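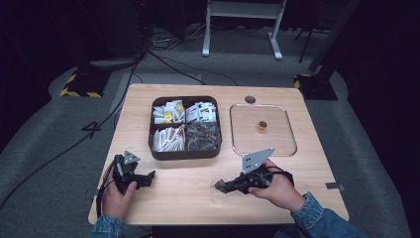
*Figure 1. Organiser tray with four compartments, clear rectangular tray and cups.*

## 2. Sorting the tray

Our project looked at how packets are laid out for self-service at the Tapley canteen. Genowefa Wróbel and Tipene Harawira planned the layouts, and Arlindo Frota kept the notes.

We used a square, dark brown organiser with the white packets in three compartments and the dark wrapped ones in the fourth. One group of white packets was stood on edge. The clear tray went to the right of it.

We tried 13 layouts. Standing the packets on edge took longer to fill but we could fit more in. The next round, in December, will use a deeper organiser from Sitov and a stock of 300 packets.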